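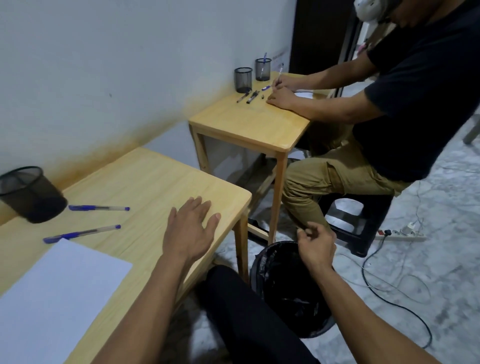 Two stations of the pen task, seen from a head-mounted camera.

In November our group completed the first round of analysis on the desk-tidying portion of the Trondard study. The full report will be circulated separately. I am using this post to set down the main result, the labeling method behind it, and several points on which I would welcome correction from colleagues working on similar material.

The question was a narrow one. When a robot policy is trained on first-person video of people handling small objects, how much does it matter where one action is said to end and the next to begin? Most published work treats these boundaries as a matter of convenience. A clip is divided at fixed intervals, or an annotator marks the moment at which an object leaves the hand. Our suspicion, which goes back to the Miranda pilot, was that neither approach suits tasks in which both hands are busy at once.

Pens and mesh cups are a good test of this. The objects are cheap and of nearly equal size, and people have strong habits with them that they do not notice. One person holds the cup still and brings the pen to it. Another gathers two pens first and puts them in together. A third takes the cap off, writes a line, replaces the cap and only then returns the pen. A written instruction such as "put the pens in the holder" covers all of these, and a policy trained on that instruction alone must somehow average across them.

The collection used for this analysis contains 3978 clips. After the removal of clips with lost tracking, missing audio prompts or hands out of view for most of their length, 2489 remained. I regard that loss as high. Much of it came from people leaning in close to the desk, which places the hands below the lower limit of the camera's view. A change in the mounting angle should recover a good part of it, and the Proltesier team has already drafted new fitting instructions.

Each remaining clip was labeled under three schemes. The first used fixed intervals. The second used a single boundary at release. The third, which we call paired labeling, gives each hand its own timeline, with its own starts and stops, and adds a separate mark for periods in which the hands depend on one another. Steadying a cup while a pen goes in is the plainest case.
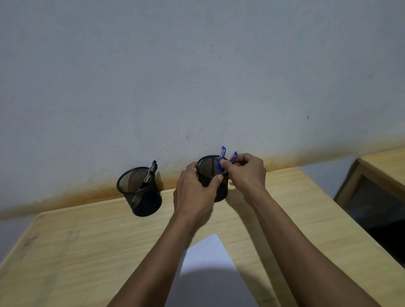

Under paired labeling, a hand that braces the holder is not recorded as idle. This sounds like a small matter of bookkeeping, but it changed the training signal a good deal. In the release-based scheme the bracing hand carried no label at all for most of a clip, and the resulting policy tended to leave that arm at rest. The robot would then push the cup across the desk with the pen it was trying to insert. We had earlier put this failure down to poor depth estimates, and I argued for that explanation in an internal note last year. I now believe the note was mistaken.

The policy trained on paired labels kept its second arm on the cup far more consistently. It was also better at the step before insertion, when the pen must be turned so that it clears the rim. We did not expect the second improvement and do not have a full account of it. Telmo Villalobos has suggested that the dependence mark gives the model an early sign that contact is coming, so that it begins to turn the pen sooner. His proposal can be tested by shifting the mark later in time and retraining, and that work is scheduled.

There are limits to what can be claimed. All comparisons were run on one type of arm with one gripper design. The cups were light, and a heavy holder that stays in place without help would presumably reduce the advantage. Paired labeling is also slow. Annotators needed roughly 8 times as long per clip as they did for the release-based scheme, and the time did not fall as much with practice as we had hoped. Agreement between annotators was good on starts and stops but weaker on the dependence mark, especially for clips in which a hand rested near the cup without clearly touching it.

On that last point I would ask for advice. Our current guide tells annotators to mark dependence only when contact can be seen. The mesh helps, as fingers are often partly visible through it, but the far side of the cup is usually hidden. The Perkel guide takes the opposite position and allows contact to be inferred from the way the object moves. Both rules are defensible. We kept the stricter one for this round so that the results could be compared with the pilot – a decision made for continuity, and one that could reasonably be reversed.

The labeling guide is being revised now, and a draft will go to partner groups on Friday for comment. The trained policies will follow once the checks on the shifted mark are complete. Colleagues who wish to apply paired labeling to their own recordings are asked to write to me before they begin, as the file format for the two timelines is still changing and early files may need to be converted by hand.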